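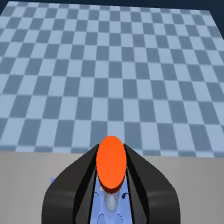 Figure 3. Wrist camera view in simulation, with the disk held between the two fingers.

4.2 Grasping thin disks

The second set of trials used the disk task. The object is a short cylinder whose height is small compared with its diameter, and we chose it because it can be held well in only a few ways. A grasp across the two flat faces leaves little room for error in depth, while a grasp on the rim lets the disk roll about the line joining the fingertips. The policy sees only the wrist camera, so the fingers and part of the palm appear in each input image (Figure 3). No overhead view was given, and the joint angles were withheld except for the opening of the gripper.

We compared three policies. The first, Nalirska, is our own and was trained on demonstrations recorded with the camera held at a fixed angle to the palm. The second has the same network and the same training data, but the fingers were masked out of each image before training. The third is the scripted baseline of Kumarasinghe, which fits an ellipse to the coloured region and closes the gripper along its short axis. All three were run from the same 176 starting positions in the Bandell simulator, with the floor pattern, table colour and lighting left unchanged. A trial counted as a success if the disk stayed between the fingers for 2 seconds after the lift.

The masked policy did worse than the full one, and the gap was widest where the disk began close to the edge of the table. We had expected the fingers to be a distraction, as they block much of the table during the final approach. Replaying the failed trials suggested another reading. Without the fingers in view, the policy had no direct sign of how far the tips were from the rim, and it often closed too early. The scripted baseline was reliable when the disk lay flat and facing the camera, but it failed when the ellipse became narrow, as small errors in the fit then turned the gripper by a large angle.

Contact in the simulator is stiffer than it would be with soft fingertips, and we made no attempt to tune it. Slip is therefore likely to be understated for all three policies. Erhan Ateş repeated the trials with a lower friction value, and the order of the policies did not change, though more disks were dropped during the lift. The same settings were kept for the peg trials in Section 4.3, where the object was replaced and the camera was left as it was.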